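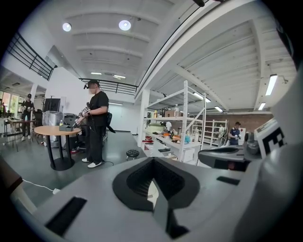 From: Austra Mockus
To: Vemstead Building Users list
Date: 22 December 2020
Subject: Re: Heating, keys and deliveries over the closure

Dear colleagues,

Several of you replied to the notice sent last week, and most of the replies raised the same points. I have quoted the original message so that the corrections can be read against it.

> The Vemstead building will close at the end of the working day on
> Wednesday. Heating will be set to frost protection in all areas.
> Tenants who need access during the closure should write to the
> office with the names of the people concerned. Deliveries will be
> held by Harnero at their depot until the building reopens.

The following changes apply.

1. Heating. The upper floor will stay on its normal weekday schedule, as Meesuk has staff working through the closure. The ground floor and the large hall will go down to frost protection as announced. Portable heaters may not be left running in an empty room, and this includes the oil-filled type.

2. Access. We have received 22 requests and all of them have been approved. Please collect your fob from the office before closing. The night code will be changed when the building closes, and the new code will be given out with the fob. It will not be sent by e-mail.

3. Floors. The gray floors will be machine cleaned while the building is closed. Please lift cables, bags and boxes off the floor before you leave. Anything too heavy to lift may stay where it is, and the contractor will clean up to its edge.
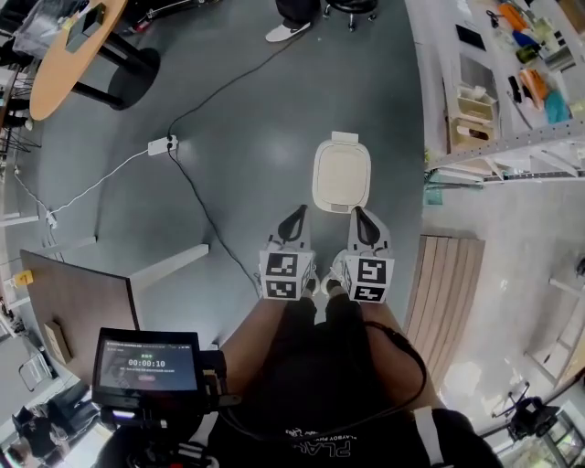 4. Deliveries. Harnero will hold parcels free of charge, but pallets will be billed at the usual storage rate. Please quote account number 2114 on any order placed before the building reopens. Orders without the number were returned to the sender last year, and we were not able to recover them.

5. Recycling. The last collection of cardboard is tomorrow morning. Boxes should be flattened and left by the side door — not in the stairwell, which must remain clear at all times.

One tenant asked about the service charge. The December invoice includes a one-time credit of $159 for the elevator outage. The annual statement will follow in March, as usual.

Questions about heating controls should go to Gelell directly. All other questions may be sent to this list or to me.

Sincerely,

Austra Mockus
Building Administration, Vemstead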